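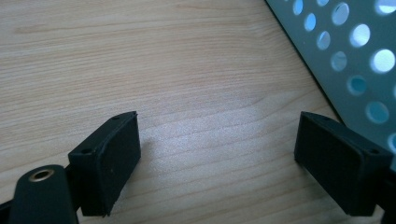
Finishing a honey coloured tabletop, oil or poly?

wattle_and_daub
Posted 7:40 pm
Hi all, quick one before dinner. Picked up a table from the Golluditz clearance, solid top, lovely wavy grain with darker lines running the long way. Want to keep the honey colour. Kids eat at it twice a day, plus homework, plus textas. Oil or poly? Had a quote to get it done for $377 and nearly fell over.

grumblebench
Posted 7:52 pm
Poly. Three thin coats, sand between. Done.

Tess in Ballarat
Posted 8:05 pm
Noooo not poly on grain like that. Hardwax oil. Spot repair is so easy, you just rub a bit more in. We did ours with the Stougaard one (clear, NOT the natural, the natural has white in it and goes chalky on warm timber)

grumblebench
Posted 8:11 pm
Spot repair every second week you mean. Kids + oil = rings. Seen it a hundred times.

Tess in Ballarat
Posted 8:14 pm
Ours is four years old, no rings. Did you let yours cure? Most people don't.

wattle_and_daub
Posted 8:20 pm
How long is cure?? We have one table. Can't be eating on the floor for a month

Tess in Ballarat
Posted 8:26 pm
Light use next day, no water or hot cups for two weeks. Tin says less but I'd go the two weeks. Old sheet over the top, placemats, fine.

Lindalva Furtado
Posted 9:03 pm
What's on it now? No one has asked. If it came from a clearance floor it probably has a factory lacquer and oil will just sit on top and go sticky. Put a few drops of water on it, wait ten mins. If it beads up, there's a finish on there and it all has to come off first.

wattle_and_daub
Posted 9:21 pm
Just did it. Beads like a car bonnet. Bugger

Lindalva Furtado
Posted 9:30 pm
Ok so strip or sand. Check it's really solid first, look at the end grain from underneath. If the lines on top carry on down over the edge you're good. If it's veneer be very very careful, you can go through it in seconds.
Start at 120, then 170 if you can find it, otherwise 180 is the same thing near enough. Always with the grain. Where it bends around the knots go light, easy to leave scratchs there.

grumblebench
Posted 9:34 pm
Or, if the lacquer's sound, leave it alone?? Scuff it, one coat of water based satin, back in use by the weekend. Why is everyone stripping things

Tess in Ballarat
Posted 9:41 pm
water based will kill the honey tone. goes flat and a bit grey

grumblebench
Posted 9:43 pm
It will not. Oil based goes orange though, I'll give you that.

maple_mitts
Posted 10:15 pm
Chiming in from Ontario, I used Holtov satin over old lacquer on my mum's table and the colour barely changed. Do a patch underneath first. Adhesion was fine after a good scuff and a wipe down. Gloss is a pain under a ceiling light btw, you get a big white patch right where your plate goes. Go satin or matte.

wattle_and_daub
Posted 10:22 pm
Ok leaning scuff + satin. Celthorpe have a hire sander for the day if I chicken out and strip it. Will do a patch underneath tomorow and report back

grumblebench
Posted 10:24 pm
Sense at last

Tess in Ballarat
Posted 10:31 pm
you'll be back for the oil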